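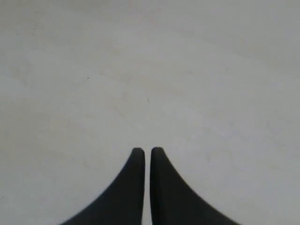

The Stustus robotics club meets at six in the evening, in a room it shares with the choir's spare music stands. Its president, a third-year who would like it known that she ran unopposed, has offered to explain why a club with a budget of $3687 has spent most of April thinking about rubbish.

"We wanted to enter something glamorous," she says. "Then we read the rules."

The competition is the Sekiguchi round, open to student teams, and the task is tidying. Two arms, one table, one basket. Each team gets 300 seconds to clear whatever the judges have put down, and every item has to end up in the basket. Throwing is discouraged. "Discouraged, not banned," she adds. "We noticed that."

Nine members turn up regularly. They call their entry Flolero, a name settled by vote at a meeting she missed. She has stopped asking what it means.

Most of the work so far has been in the handover, when one arm steadies a thing and the other picks it up. Plastic bottles are the club's particular grief. "A bottle is mostly air and it rolls," says the member who writes the motion code. "You approach it politely and it leaves."

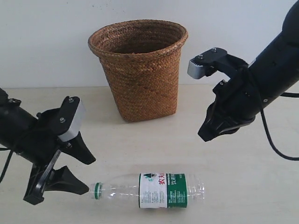 CLUBS AND COMPETITIONS

He is doing an honours year in mechatronics and admits the bottle has changed his plans for it. His first approach was to come in from the cap end with the left arm. His second was the same, slower. "My supervisor asked about my methodology. I said I was learning the neighbourhood."

The squashed ones are worse, he reckons. A whole bottle is at least the same shape from every side, while a crumpled one gives the fingers a new set of creases each time it's touched. The club now practises with both, and keeps a spreadsheet with a colour for each kind of failure. They have run out of colours they can tell apart.

Does the president think they can win? She takes a while over this one. "There were 30 teams on the list last year. I'd like to beat the one that beat us at the barbecue." 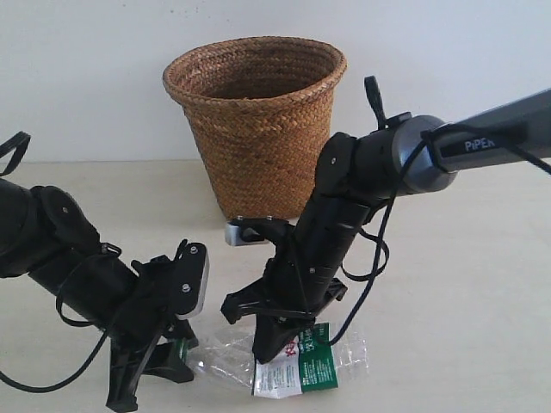
What the judges look for

Marks go to items in the basket, with a deduction if the basket itself gets knocked over. There's also a small award for documentation, sponsored by Conent, and the club has never entered it. "We'd have to write things down," says the honours student, who has a thesis due.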